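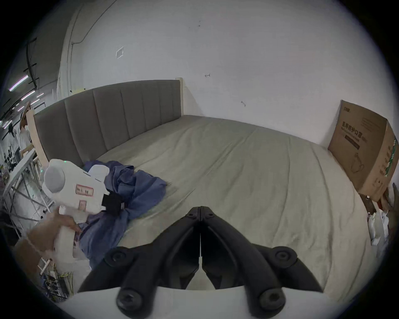
Gripper comparison: second round on the bed

The hand-held grippers are back on the bedding tasks this month, and we now have enough runs to say something about the two sets of jaw fingers. Purificación Iglesias and Till Engelhardt did most of the handling. Dinesh Suvarna looked after the recordings and threw out the ones where the tracking dropped.

The question was a simple one. Our current curved fingers do well on boxes, cups and handles, but cloth has been hit or miss. Görtz sent us a stiffer set to try, and we wanted to know if it was worth changing over before the Oltside work starts in July.

Each operator uses a pair of grippers, one in each hand. The task is to find two corners of a crumpled cloth, pinch them, lift the cloth and spread it over the mattress. Then the cloth is bunched up again for the next run. We did 200 runs with each set of fingers, with the same cloths and the same sheet on the bed.

With the current fingers, 14 runs ended with a corner slipping out during the lift. With the stiffer set it was four. Most of the slips came when the operator had hold of a single layer near the hem and pulled outward too early. A slower pull helped with both sets. 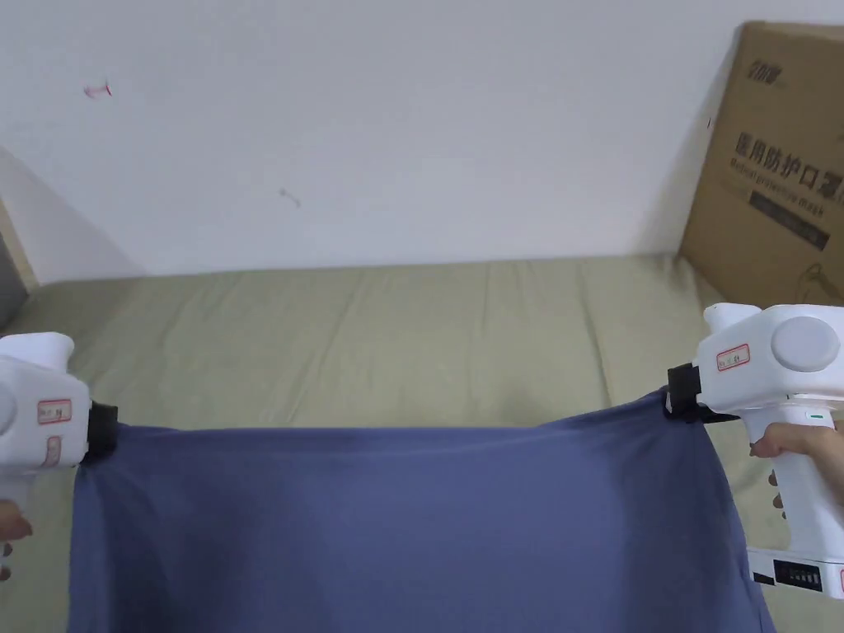

Both top corners in the jaws, cloth held up over the bed.

The stiffer fingers have a drawback. They tend to pick up the fitted sheet along with the cloth, and the operator has to let go and start over. Till found he could avoid this by coming in at a flatter angle, but it took him most of a morning to get used to it. Purificación prefers the current set for picking up and the new set for holding, and there is no easy way to have both.

Weight came up again too. After an hour the wrist gets tired, and the grasps get sloppy before the operator notices. We now swap operators more often, and Pascal Dreßler is looking at a lighter base for the handle.

For now we are staying with the current fingers on general tasks and using the stiffer set for cloth only. The finger change is logged under ticket 3314, so please add a note there if you swap a pair - the calibration has to be run again each time. Gerd Mühlbauer has the spare bolts and the small hex keys. The recordings are on the Plament share, in the bedding folder.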